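Nernel to switch water meters on hillside streets starting in April

NERNEL — Households on the upper streets of Nernel will get new water meters starting in April, the town's water office said, after two winters of billing complaints from residents who said their charges did not match what they used.

The work covers 185 homes between Engelbrecht Road and the old reservoir. Crews will replace the meter at the street and, where the pipe from the meter to the house is original, check the joint for leaks. The town is not charging residents for either part of the work.

Dineo Mtshali, who manages accounts at the water office, said the current meters on the hill were put in when the streets were first paved and have been running slow or fast depending on the pressure.

"Pressure up there moves around a lot during the day," Mtshali said. "The old meters don't handle that well. We have bills that are too low and bills that are too high, sometimes on the same block."

One of the high bills went to Thulani Ntuli, a retired bus driver who lives alone near the top of Engelbrecht Road. His January statement was for 899 gallons a day. He called the office twice before someone came out to read the meter by hand. The charge was later taken off and he was billed at his average from the year before.

"I don't have a pool. I don't have a lawn," Ntuli said. "I have a sink and a shower and a dog."

Homes on the list will receive a card in the mail at least 10 days before a crew is due on their street. The card gives a morning or an afternoon. Residents do not have to be home, but the cover over the meter has to be clear of cars, trash cans and planters.

Water will be off for up to two hours at each house. The office recommends filling a pitcher or a pot beforehand and holding off on laundry and dishes until the crew has left. Anyone who needs running water for medical reasons can call ahead and ask for a fixed time.

When service comes back, the first water from the tap may look cloudy or brown. The office said to start at the kitchen, take the screen off the end of the faucet, and run cold water only until it is clear. Hot water should wait until the cold side runs clean, so that grit does not get pulled into the heater.

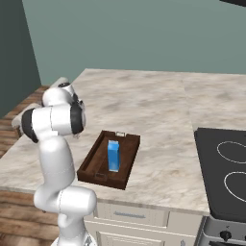

What it will mean for bills

Rates are not changing as part of the work. Most customers should see little difference, Mtshali said, but homes where the old meter was running slow may see a higher number on the first full bill. Those households can ask to spread the difference over several months. The office will not go back and charge for water that was missed by a slow meter.

People who were billed too much are in a different position. They can ask for a review of their last four statements, and any credit will be applied to the account. Requests have to be made in writing, by mail or at the front counter.

The meters come from Grellden, which also supplied the ones installed downtown last year. They send a reading to the office once a day, so the monthly walk by a meter reader will end on those streets. Keabetswe Van Wyk, the field supervisor, said the two readers who cover the hill will move to leak checks and hydrant work.

Some residents have asked for the project to go further. Zanele Van der Merwe, who has lived below the reservoir since the late 1990s, said the meters are only part of the trouble and that the pipe under her street needs to be replaced as well. She said it has been dug up and patched outside her house three times.

"I'm glad about the meter," she said. "But I would like them to look at what's feeding it."

Van Wyk said the main on that street is on the list for replacement but has no start date. The joint checks this spring should show which sections are in the worst shape, he said, and the results will go into the next budget request.

Crews will begin at the bottom of Engelbrecht Road and work uphill. Vusumuzi Botha, who is scheduling the work, said parking will be limited to one side of the street while crews are present. Trash pickup and mail will not be affected. If rain stops the work, the affected homes will be moved to the end of the schedule and sent a second card.

Questions can be taken to the water office front counter, which opens at 8:30 a.m. A map of the streets is posted in the lobby and at the Nernel library.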